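# Ticket Triage at Nuteo: Project Report

Eglė Petrauskas and Gopinath Kartha

## Background

Nuteo sells booking software to small hotels. Its support desk at Kisberg answered every email in order of arrival, so a password reset could sit ahead of a failed payment. We tested whether a two-level priority tag would shorten the wait for urgent tickets.
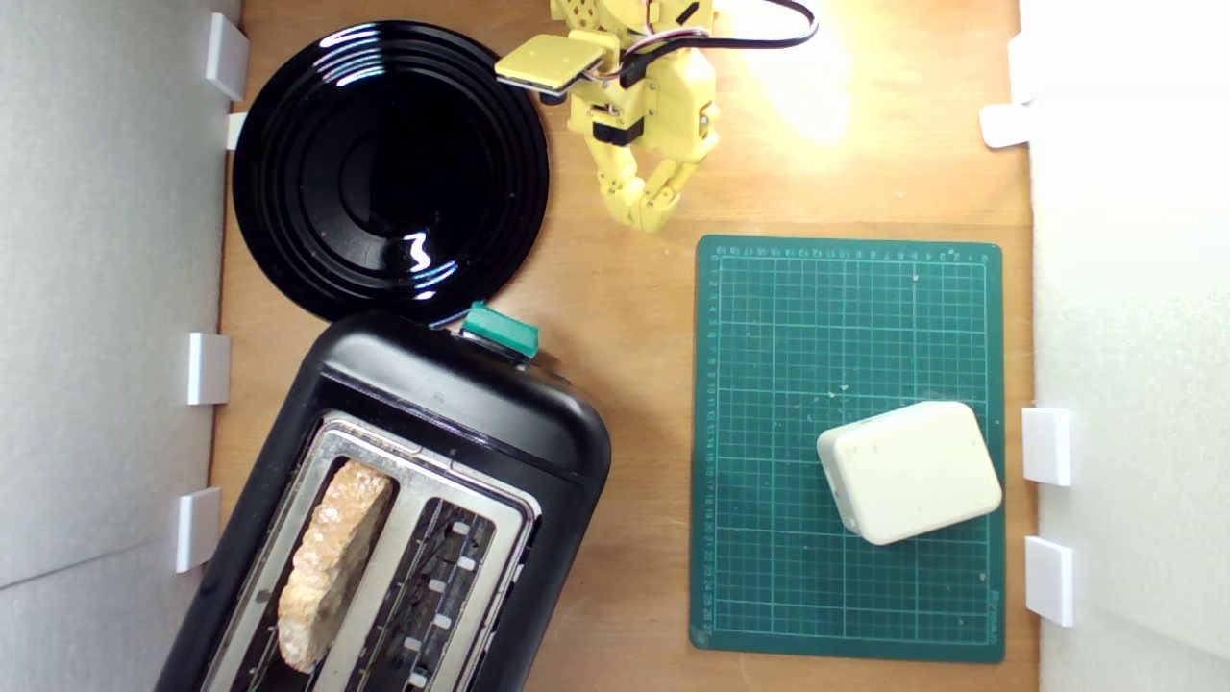 The test set held 1050 closed tickets, exported in November with customer names removed. Each author tagged the full set alone, and disagreements were settled by a second reading. Short tickets gave the most trouble. One guest kitchen request listed only "plate, black, round", which would fit the plate by the toaster in the photo and a great many others — we tagged it normal. Tickets with no clear request were also tagged normal.

## Method

The old queue and the tagged queue were replayed with the same staffing. Handling time was fixed at 17 minutes per ticket. Urgent tickets went first; within each level, arrival order was kept.
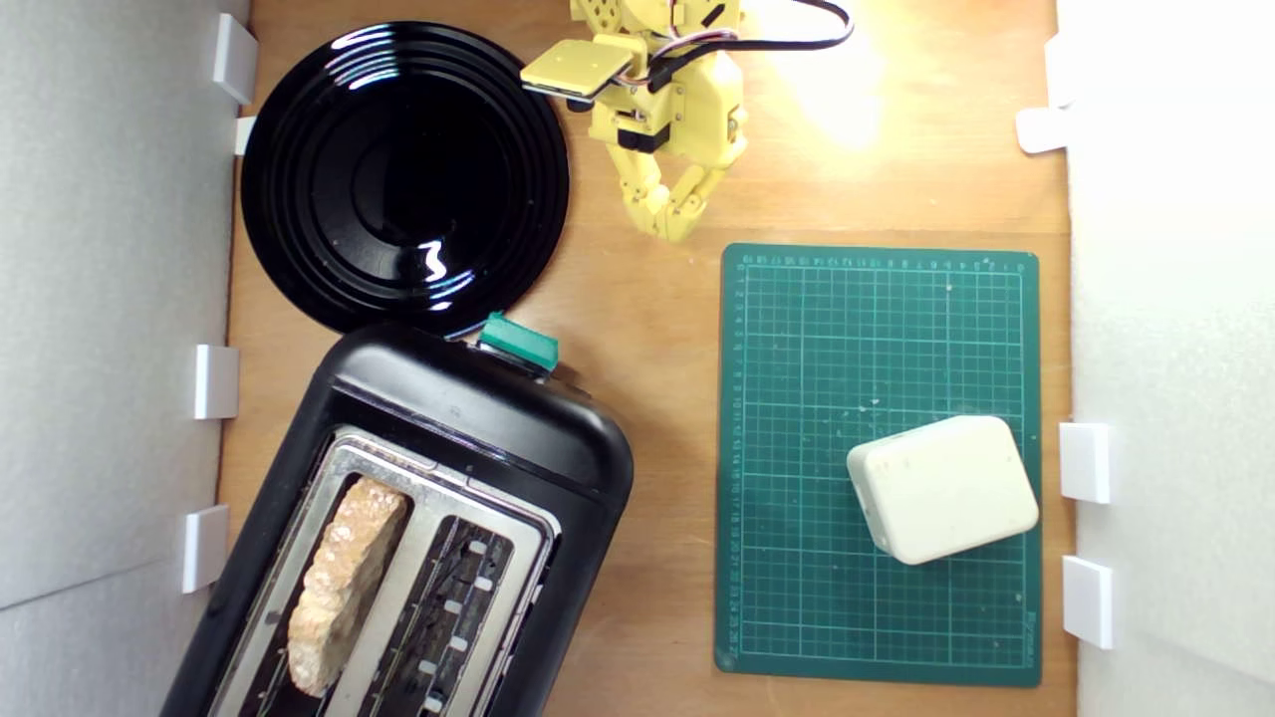 Did normal tickets wait longer under the new order? They did in the morning, when most urgent tickets arrive, and the delay cleared before the desk closed.

## Limits

The replay ignores reopened tickets. The Praketley desk uses a different form, and its tickets were left out.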